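We use cookies to improve your visit. Accept / Manage

Home | Forums | Workshop | Home & Garden | New posts | Log in

Can a machine do the chores yet?

kettle_and_chain
Been round this with my brother in law all week so asking here. He reckons two years and we'll all have something doing the hoovering, the beds, the lot. I say no chance. I run a small joinery shop and the one thing I'd pay for is someone to sweep up and put the clamps back. Can't get a machine to do that. Can get one to cut 1,601 identical pegs though, no bother.

Moving stuff is easy. Deciding which stuff -- that's the job.
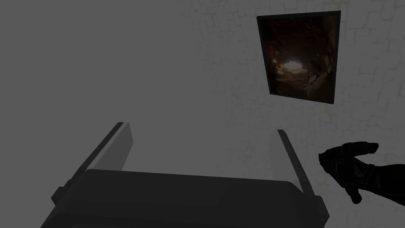

And before anyone says it, yes I know about the Hirov sweeper. Tried it in January. Fine on bare floor, useless the minute there's an offcut in the way. Sent it back.

mossgate
Disagree. Your shop is the hard case, a house is mostly flat floor and the same six jobs over and over. Dishwasher is a robot if you squint. Nobody moans that it can't decide things.

kettle_and_chain
Dishwasher doesn't load itself does it

plumb_bob78
Loading is the whole arguement. At Kaijage we've got arms on the packing line, brilliant, but every box turns up the same way round. Put a box in sideways and someone walks over. Same someone, all shift.

mossgate
Ok but that's an old line. The Kulel people are training theirs in simulated rooms now, thousands of goes before it touches a real cup. You don't need the box the right way round if it's seen it every way round.

tansy_r
Seen it in a simulation isn't the same as picking up a wet sock

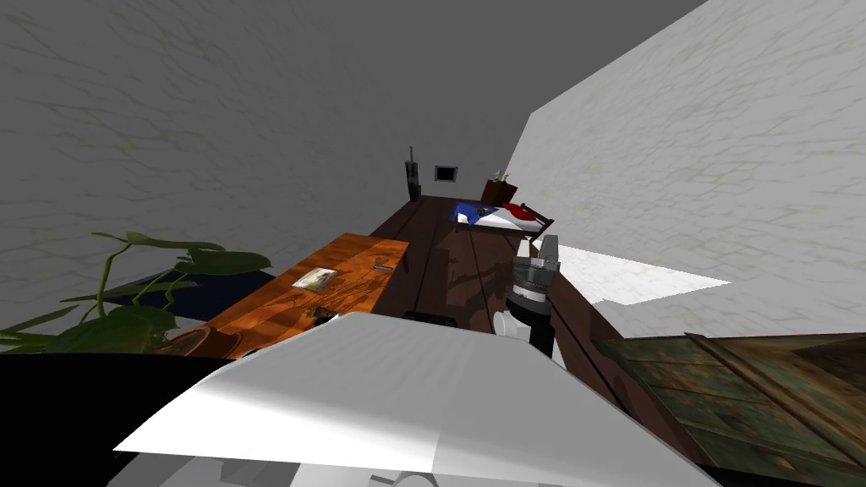
Tidying a bedroom is my test, never mind the kitchen. Kids' rooms, spare room, whatever. I do it without thinking and it's all little judgements. Take the desk there, a card or photo lying in the middle of it and a plant trailing its leaves over the edge. Does the card go in a drawer or is it meant to be out? Do you shift the plant to dust or dust round it? I'd know in my own house. Wouldn't have a clue in yours.

plumb_bob78
This. And making the bed, blankets are horrible for arms, they don't keep a shape.

mossgate
So you tell it once where the card goes. You'd have to tell a cleaner as well!

tansy_r
Cleaner remembers and asks. Also cleaner doesnt need charging

kettle_and_chain
Cleaner also costs me 78 quid a fortnight, so I'm not against it. Show me one doing my shop floor on a Friday-afternoon sort of mess, no one tidying up before it starts, and I'll buy it.

mossgate
Ernidside do a shop floor trial I think, you can ask for a visit. Worth a ring

kettle_and_chain
Will do. Not holding my breath -- will report back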